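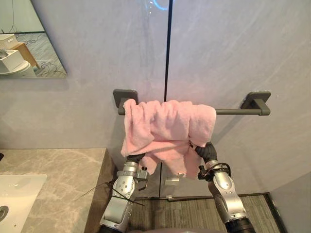 Reading a Back Line in American Football: Handout 7

Module: Introduction to Play Structure
Tutor: Catriona Nisbet
Revised March 20, 2026

7.1 Scope

This handout covers zone coverage as taught in the second half of the module. It assumes you can already name the eleven defensive positions and that you have read Handout 6 on formations. Man coverage is dealt with next, and blitz packages are left until October, when the practical sessions restart at Eltness.

7.2 Terms

Shell: the arrangement of the deep defenders before the snap. A shell is described by the number of players standing deep, normally one or two.

Zone: an area of the field given to one defender. The defender answers for any receiver who enters it.

Flat: the area near the touchline between the line of scrimmage and a depth of five yards or so. Coaches differ on the exact limit. For written work in this module, use five.

Seam: the gap between two neighbouring zones. Most passing plays against zone are drawn up to put a receiver in a seam at the moment the ball arrives.

Rotation: movement of the deep defenders at or just after the snap, so that the coverage played differs from the shell shown.

7.3 Cover 2

Two safeties each take half of the deep field. Five defenders share the underneath zones: two cornerbacks in the flats, two outside linebackers in the hook areas and a middle linebacker between them. Four rush. The total is eleven, and any diagram you hand in should be checked against that total first.

The weak points are the deep middle, between the safeties, and the area behind each cornerback near the touchline. In the Flamau version, used in our film sessions, the middle linebacker drops deeper than usual to narrow the first of these. The cost is a wider space in front of him, and short crossing routes will find it.

7.4 Cover 3

Two cornerbacks and one safety each take a third of the deep field. Four defenders play underneath and four rush. The second safety is normally one of the underneath four.

Cover 3 is sounder against the run than Cover 2, as it leaves eight players close to the line. It is weaker in the flats, where the defender often has to travel a long way from his starting point. It is also open to four receivers running straight up the field, with two of them in the seams. The single deep safety cannot take both. He should stay between them and move when the quarterback's shoulders turn.

7.5 Cover 4

Four defenders each take a quarter of the deep field, three play underneath and four rush. Many teams ask the safeties to read the inside receiver. If he runs past a set depth, the safety takes him; if he breaks outwards early, the safety looks for work elsewhere. Used in this way the coverage is partly zone and partly man, and the textbooks do not agree on what to call it. Either name is accepted in the written paper.

7.6 Worked reading: Zandlow v. Shearer

Play 147 on the module film list. Second down and 7, ball on the 50-yard line. Zandlow have possession.

Shell: two safeties deep and level with each other. On this evidence alone the call could be Cover 2 or Cover 4.

Cornerbacks: both close to the line, with their hips turned inwards. This points to Cover 2.

At the snap: the left safety moves to the deep middle. The right safety comes down into the hook area. Both cornerbacks open and run.

Reading: Cover 3, shown as Cover 2. The quarterback throws to the right flat for a gain of four. The throw is correct. The flat defender had started inside the tackle and could not arrive in time.

Common error: students watch the safety who comes down and miss the one who goes to the middle. Find the middle of the field first. If a safety is there after the snap, it is closed, and Cover 2 and Cover 4 can both be ruled out.

7.7 Preparation for next session

Read sections 1 to 3 of Handout 8.
Draw Cover 3 against a formation with three receivers on one side. Mark each zone and each seam.
Write one paragraph on how the drawing changes if the offence sends a receiver in motion across the formation before the snap.

Drawings should be in pencil, offence at the bottom of the page.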